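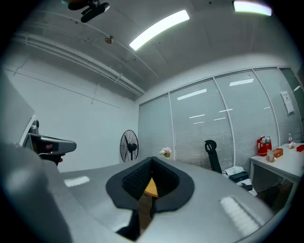 Gray under the ceiling lights, with a sliver of yellow-orange wood showing through.

The Gray Years
How a color with no fans took over the house, the car, and the dentist
2019-07-01

The paint counter at the Nakex store on Kobzar Street carries 13 grays in its most popular line, and I have had all of them on my dining room wall at once. They were in squares, each the size of a paperback, each with its name penciled underneath. In the morning they looked like 13 different colors. By four in the afternoon they looked like a parking garage seen through a dirty windshield, and I could no longer tell the one called Harbor Linen from the one called Quiet Acorn, which has, I should say, no acorn in it whatsoever.

I didn't want gray. I'd like that on the record. I went in for a color, possibly a green, and came out with a bag of gray sample jars and the feeling of having been talked to by someone very calm.

My house was built by people who liked brown. They liked it on the walls, on the floor, on the bathtub. The family before mine had gotten as far as beige before they ran out of money or will. So when I bought the place I had a plan, written on the back of the inspection report, and the plan had words in it like "mustard" and "brick." Two years later the hall is gray, the kitchen is gray, and the bedroom is a shade the can describes as a "warm greige," a word that sounds like something you'd see a foot doctor for.

Ask people their favorite color and they will say blue. Some will say green, and children will say purple or rainbow. I asked everyone I ran into for most of May, including a man who was trying to sell me gutters, and I never once got gray. The gutter man said orange. He was wearing gray pants, gray shoes, and a gray polo shirt with a gutter on it. His truck was silver, and we will not be letting silver off on a technicality.

So where does it all come from?

Part of it is fear. A house used to be a place where you lived until you were carried out, and you could paint the den whatever you wanted on the theory that it would be somebody else's problem. Now a house is a thing you're always about to sell. You may have no plans to sell it. You may have just spent a fortune on a water heater. But there's a buyer living in your head, a young couple usually, and they walk through your rooms with their coffees and make small noises. They don't like the red dining room. They can't see past it. They would have to paint.

For the sake of this couple, who do not exist, the whole country has been living in primer.

I went to see what they'd be shopping for. Vulwood is a new development out past the reservoir, on land that used to be a very good pumpkin farm. The model home is at 1544 Fekberg Drive, though there are not 1,543 other houses on Fekberg Drive, or any, yet. The developer seems to be leaving room. I signed in on a gray tablet and put paper booties over my shoes so that I wouldn't do anything to the floor.

The floor was gray. It was wood, or it was something with a strong opinion about wood, and it had been made to look as though it had spent several winters under a pier. The walls were gray. The sectional was gray, with gray pillows and a darker gray throw laid over one arm at an angle I would guess took a long time. There was a bowl of lemons on the kitchen island, and I can't tell you what those lemons did to me. I stood and looked at them the way sailors look at land. I touched one. Plastic.

The brochure called the palette "timeless." I've been through enough timeless things now to know how that goes. Avocado refrigerators were never called timeless, to their credit. They were called fun. But the cream-and-gold kitchens were timeless, and the Tuscan ones with the fake cracks and the wrought iron grapes were timeless, and every one of them can now be dated to within three years by anyone with a real estate app. Gray will be the same. Some day a kid who isn't born yet will walk into a room with pewter walls and a barn door on a rail and say, oh wow, and her friend will say, I know.

It used to be harder to get. Older houses had plenty of dull colors, but dull in a way that came out of the ground or off the stove. Smoke did a lot of the work. My grandmother's ceilings were the color of tea, and she thought they were white. To get a clean, even, modern gray you have to want it, and then you have to keep it up, and it shows every mark. I have a handprint by my light switch that appeared the same week as the paint and has outlived two kinds of sponge.

And it isn't only walls. Once you start looking you can't go to the store. Drills used to be yellow or green or a blue you could find in tall grass, and plenty still are, but the nice ones, the ones that cost enough to be kept in the house, have gone gray. Headphones are gray. Thermostats are gray, when they are not white. Coffee makers have gone from almond to black to gray. Toothbrushes, the electric kind, come in a gray that the box calls "slate," as though you'd be brushing with a roof. My new stapler is gray and has been lost on my desk, which is gray, for most of the spring.

I think the idea is that gray looks serious. A red machine might be a toy. A gray one has been to college. It says that whoever made it was so busy with the insides that they let the outside come out whatever color outsides come. This can't be true, of course. There was a meeting. There were samples, probably 13 of them, taped to a wall, and everyone in the room went home and dreamed of parking.

My dentist redid his office last year. It used to have a mural of otters. They were not good otters, and one of them had what I can only call a human smile, which may have been the dental theme coming through. But you had something to look at while your mouth was open. Now there's a gray wall with a gray picture of a gray beach. I asked at the desk what had happened to the otters and was told they were "a little busy." I've thought about this often. They were otters. They had things to do.

There's a case for the other side, and fairness makes me give it, though I'd planned to leave it out. Gray is easy on the eyes. A painting looks fine on it. So does a dog. If you spend your whole day being yelled at by screens, and the screens are in full color with the brightness up, there is something to be said for coming home to a room that has nothing to tell you. People who live with small children have told me, with real feeling, that their living room floor supplies all the primary colors they can use. One woman on my block has a gray house, inside and out, and a garden so loud with dahlias that cars slow down. She has put her money on one number and I respect it.

Gray also turns out kindly next to wood. Real wood, I mean, the orange kind that everybody spent the last decade trying to hide. My dining table is pine, and it has gone the shade of a good cheddar, and I had been told by more than one person that I should sand it and stain it "driftwood." With the sample squares up behind it, the table looked better than it had in years. It looked like someone had turned it on. I sat down and ate a sandwich at it to see if the effect would hold, and it did.

This was a problem for me, as the author of a piece against gray.

I took it up with the man at the Nakex counter, where I'm now known. He said gray was slowing down. He'd been mixing more white, more navy, and a surprising amount of a dusty pink that folks came in asking for by lowering their voices. Green was on the way, he said. He could feel it. He said this like a farmer talking about rain. I asked him what color his own house was and he said he rents.

Then I asked which of the 13 he'd choose, if he had to choose, and he pulled out the one card I hadn't looked at twice, a plain flat middling gray with the least exciting name on the rack. It's just called Number 4. No linen, no harbor, nothing from the woods. I put it up that weekend, two coats, with the windows open and the table pushed into the middle of the room under a sheet.

The trim is going to be mustard. I've bought the can. It is sitting in the hall, on the gray floor cloth, and every person who has come to the door has asked me if I'm sure.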